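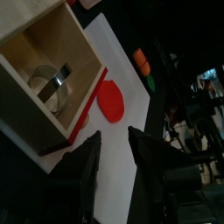

A gripper's view of an open-fronted box with a metal container inside, on a white table.

Drutik opens its planning software, but the hard part stays closed

Drutik has released the source code for Stovoseo, the motion planner it sells to labs and small factories that run robot arms with a camera near the gripper. The company says the software lets an arm reach into boxes, bins and shelves without a person writing out the path first. The code went up in May under a license that allows commercial use.

The claim that will get the most attention is a success rate of 76 percent on what Drutik calls "confined reach" tasks, where the target sits behind a wall or under a lid. The rate comes from 500 trials, all run by Drutik on its own tables. The report does not say how many different containers were used, or how often the lighting and the starting position of the arm were changed between trials. A planner that has seen the same box a few hundred times is a different product from one that can handle a box it has never met.

There is also the matter of what counts as a success. In the report, a trial passes if the fingers close on the target and the arm backs out within the time limit. Bumping the side of the container is allowed. Anyone who plans to put glass or loose parts in there will want a stricter test.

What has been released is the planner and a viewer for checking paths before they run. The perception model, which turns the camera feed into the shapes the planner works from, has been left out. Users can call it over the network with a paid key or plug in their own. Drutik says the model will follow "when it is ready" and gives no date.

That leaves a large gap. Shiny metal and dark corners are old trouble for cameras, and a path is only as good as the shapes it is drawn around. The release notes give this two sentences and suggest "adequate lighting."

Venda, which makes a competing toolkit, published its own planner and perception code together last year, though it supports only 2 arm models. Walczak, an integrator that has tested both, says Stovoseo found paths faster but needed more hand tuning before it stopped clipping box edges. It has not published its test data either.

The training set behind the perception model is listed at 3426 recorded reaches. Drutik has not said whether those recordings share any containers with the test trials, and the question was still open in the project's issue tracker at the time of writing.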